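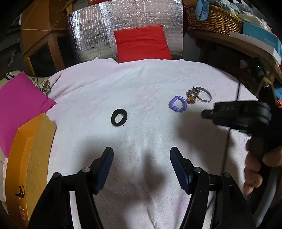 Rekusix is a grasp planner with a perception stack attached, sold by subscription and described by its maker, Trernuvberg, as ready for soft backgrounds and small household objects. I ran version 2 for most of a month on handheld gripper footage and came away with a mixed opinion, which I suspect will annoy the people who recommended it to me. The marketing clips all use mugs and blocks on a gray table. My test set was jewelry and hair things on bedding. Take a view with a black ring like a fabric hair tie, a purple beaded bracelet, and a metal cuff whose amber-colored stone sits almost against the beads, all on a creased white blanket with pink patches, and you learn quickly which parts of the software were finished and which were shipped.

Start with segmentation. Out of 281 views, the default model gave me clean masks on the hair tie nearly every time, as long as nothing threw a shadow over it. Dark on light is easy and I give no points for it. The beads were fine too. The cuff was another matter. With the two bracelets that close, Rekusix kept merging them into one object and then, quite confidently, proposed a grasp across the pair. The confidence score on those merged masks was often 80 or better. A number like that should mean something, and I could not find anyone at Trernuvberg who would tell me what.

Shadows are the second weak spot. A hard dark patch on cloth gets treated as a dip in the surface, and the planner lowers its approach to match. There is a setting called shadow tolerance. I moved it from one end to the other and saw no change in the plans. Raquel Sequeira, who runs a similar setup, had the same result and has stopped touching it.

The lens correction is good — better than I expected. Wide views with black corners go in, sensible geometry comes out, and the fit at the edges holds up. If you only need that piece, Fisholm sells it separately for less.

Planning itself is quick once the masks are right. It handles open rings properly, offering a pinch on one side of the band instead of aiming for the hole in the middle, which the older Beaudoin planner still does. It also knows how wide my fingers open after a single calibration pass. What it does not know is cloth. Every plan assumes the surface stays where it is, and a blanket doesn't. Pinch low enough to get a flat bracelet and you pinch a fold as well. The manual gives this one paragraph, and the paragraph says to use a firmer surface.

Tooling: the viewer is decent, the log export is not. I had a session with 808 log lines and no timestamps on any of them. Nawal Chraibi wrote me a script to rebuild the order from frame numbers, and it works, but I am paying for this product. Support answered my ticket after the April update and closed it as expected behavior.

The trial lasts 60 days. Use it on your own worst objects, put them close together, and ignore the confidence scores until you have checked a batch by hand. I have kept one license for the lens correction and the ring grasps. The cuff bracelets still go through our old pipeline.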